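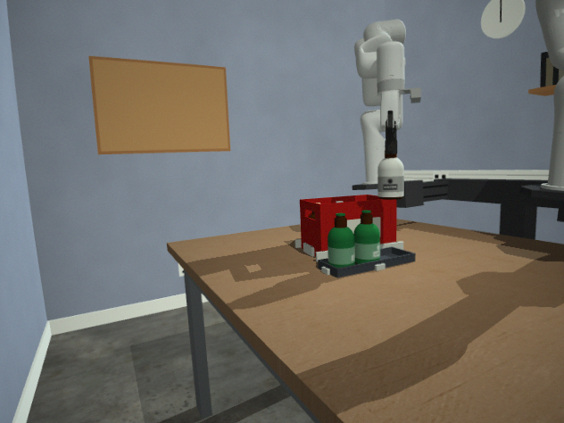 August 24, 2018. Gloss readings on the Flellau label stock, batch 83. Elango wants to know if the colour shift on the grey is in the ink or in the paper, and until now I have only had flat sheets to measure. Flat sheets read fine. Wrapped around a small radius, the stock loses gloss along the grain and the grey goes slightly warm. A label around the lower half of a bottle, like the grey one on the white bottle, sits entirely on the straight wall and should be the easy case. The trouble starts when the artwork climbs toward the shoulder, where the paper has to bend two ways and the fibres lift. Small type goes first. The dark strip with the tiny lettering is the sort of area I would keep well away from the curve.

Method as before. Strips cut long grain and short grain, conditioned overnight in the cabinet, applied by hand with the rubber roller, left for an hour under the lamp, then read at three points: leading edge, centre, overlap. Kamala checked the meter against the black tile before and after. No drift.

Results, short version:

- Long grain, Brandlow adhesive: centre good, overlap dull.
- Short grain, Brandlow adhesive: lifting at the overlap on 13 strips, all from the outer end of the roll.
- Long grain, Rangel adhesive: best of the lot. Slight orange peel at the leading edge.
- Short grain, Rangel adhesive: not finished, ran out of strips.

The outer end of the roll is suspect. It sat unwrapped on the shelf from January and the edge has a visible wave. Discard the first few turns and repeat before anyone blames the adhesive.

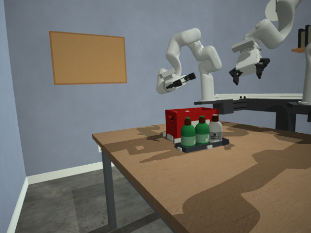 *Malathi Krishnan*

Second session, after lunch. Cut 294 new strips from further into the roll. The guillotine is leaving a burr on the short side again; Jayanthi has the spare blade. Burred strips went in the bin, as the burr holds the edge off the surface and gives a false lift.

Short grain with Rangel now done. Centre readings match long grain within the error of the meter. Overlap is still lower, but even from strip to strip. The warm cast on the grey shows up on both adhesives and on the bare sheet once it is bent, so I am calling it a paper effect. Ink is cleared for now.

To do:

- Ask Yvette if Kultov can supply the same weight uncoated.
- Order 400 release sheets.
- Repeat the overlap readings with a longer dwell.
- Relabel the cabinet shelves, top two are swapped.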